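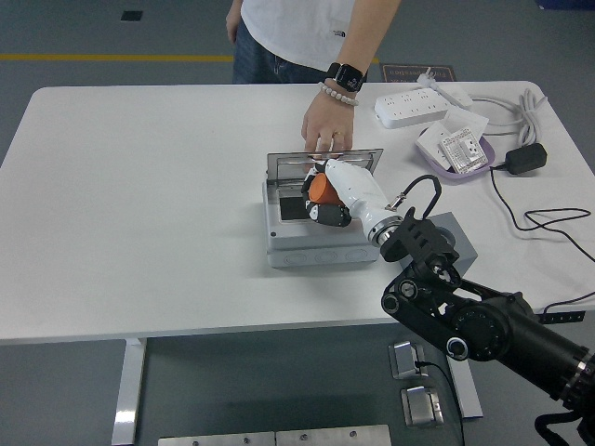
Floor box, lid open.

March, just past 7 in the morning

Reading about Laennec again over breakfast, the doctor who rolled up a sheaf of paper and put it to a patient's chest so he wouldn't have to lay his ear there. The book gives him 14 pages. Bleeding gets most of the other 448, and I am into the leeches now, which go badly with oatmeal.

Cor Smits lent it to me when I told him I wanted something light on the history of medicine. Cor used to teach anatomy and his idea of light is not mine. He has underlined things. On page 821 (it's two volumes bound as one, hence my sore wrists) he has written "nonsense!" beside a paragraph on early hearing trumpets, and I have now read it four times without finding the nonsense.

Veerle wants me to give a talk on the stethoscope to the reading group in Flostbridge. I said yes in the hallway with my coat half on, the way I agree to everything. Karlijn did cholera last time and brought a map. I own no map. I did try the paper tube on the cat, and heard mostly cat.

Must call Joris back about the slides. Also buy paper.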